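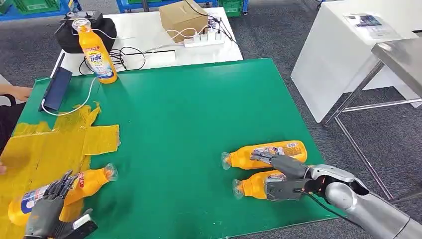

Filed under: Workshop notes

Dec 2, 2018

I promised in April that I would write down how I keep the two-handed cell in order, and then I did not do it. In the meantime I have changed several things, so perhaps it is good that I waited.

The machine came to us through Janjua, and the control software is Irkarex, version 5. It has two arms with fingered hands and a camera at the head, and a big green mat lies on the table in front of it. The work at the moment is bottles. The hands must take a bottle which lies on its side, lift it and put it down in another place. It sounds simple, but a bottle rolls a little when the first finger touches it, and then the second finger arrives where the bottle was before.

My round in the morning begins with the cables. The cable at the wrist must have enough length for the full turn of the hand, but it should not hang so low that it catches the edge of the table. I move each arm slowly by hand to both ends and I look only at the cable. In the summer one was pulled tight at every turn for many days before I noticed it, and the hand lost its connection in the middle of a grasp. The fault list in Irkarex said "finger 3 not responding", so I took apart a finger which was completely healthy. After this I always check the cable first.

Then come the zero positions. The fingers have a small program which opens and closes them 19 times and writes the difference for each joint. If the difference is bigger than I like, I run it again when the motors have worked for a while. Very often the second result is good. If it is still bad, I open the cover and look for dirt at the joint. I keep the results in a paper notebook, because the software deletes the old ones after every update and I have not found where to switch this off.

The mat is also a part of the cell, although it does not look like one. It must lie flat, and it must lie in the same place, or the head camera finds the table edge in a wrong position. I lost a full afternoon once to a mat which somebody had turned round after cleaning. Now there is a pencil mark on the table under one corner.

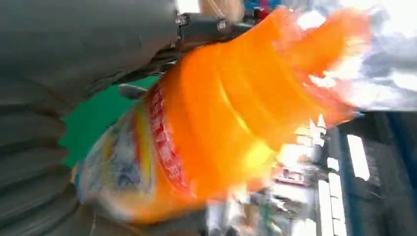 The screws on the camera bracket are the thing I check most often. They are small and they become loose from the shaking, so slowly that you do not see it. The picture is only a little lower each week, and then the hand begins to close too early. I tried the thread glue from Fasus, the weak one, and with it the screws hold much longer. Please do not take the strong one. I had to warm the bracket to get a screw out again, and I was afraid for the camera the whole time.

When the bracket has been touched, the calibration must be done again. I use 29 positions of the wrist. The manual from Groltberg says that fewer are enough, and for a machine with one arm I believe it. With two arms the small errors meet each other in the middle of the table, exactly where one hand gives the bottle to the other.

Light is still a problem. When the wrist turns towards something very bright, the camera needs a moment to adapt, and in this moment it sees nearly nothing of the bottle. I have fixed the exposure by hand now, at a value which is a bit too dark for the mat and still acceptable for the label. It is better than automatic. I also made the lifting movement slower, because a fast one gives only smeared pictures.

Last week the cell made 198 grasps between two stops, and the stop was again a finger joint on the left hand, the same one as in my notebook from before. A new joint is ordered. When it is built in I will write how the cover comes off, because the drawing in the manual shows an older hand and one of the clips is on the other side.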